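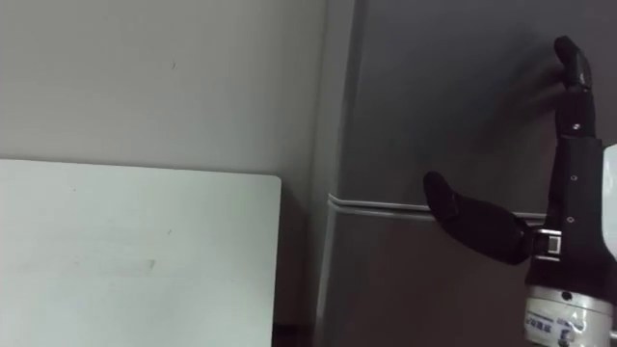
Matt grey front of the refrigerator at the Reltum test kitchen.

Reltum kitchen begins fridge storage checks

The Reltum test kitchen in Fitier has started a run of household storage checks on a multi-door refrigerator. The work looks at how bottles lie in a compartment with no racks, and how evenly the compartment cools.
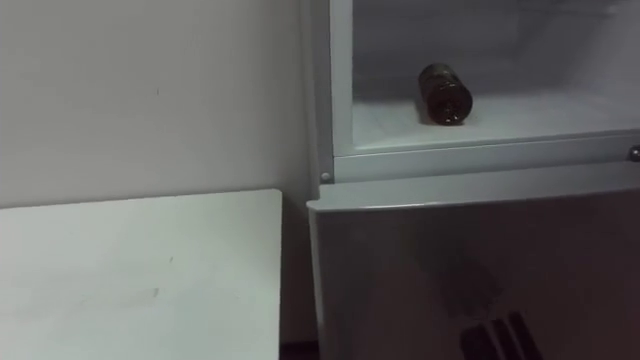

July | Reltum news desk

A brown glass bottle laid on its side is used for the first part. It is placed alone on the compartment floor, and its position is noted before the door is shut. Temperatures are read at 5 points over 7 hours. The floor of the kitchen was levelled in July, as a slope would affect the result.
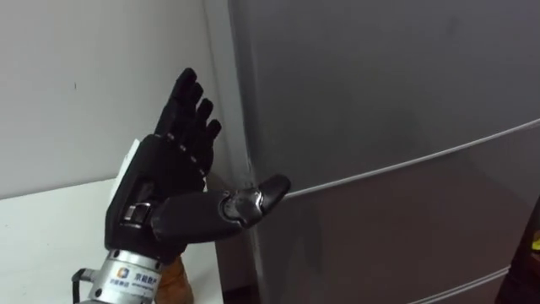 Door face and seam line, refrigerator front.

Door seals are covered in the second part, which repeats the readings after 601 openings. Botha, which supplies the seals, has provided two sets in different grades. 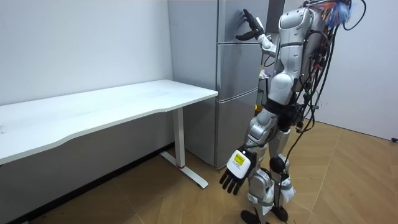

Placement will be dealt with in a separate note. Coltier, the kitchen fitter, wants figures for units raised on a plinth. The present unit stands directly on the parquet, with an upper door, a middle door and a lower drawer, and will be measured in that position first. Results for each compartment will be listed separately.

5 comments | 7 shares

Recent items
Fitier market hall to get new cold store
Coltier revises worktop heights
Reltum kitchen: oven door readings published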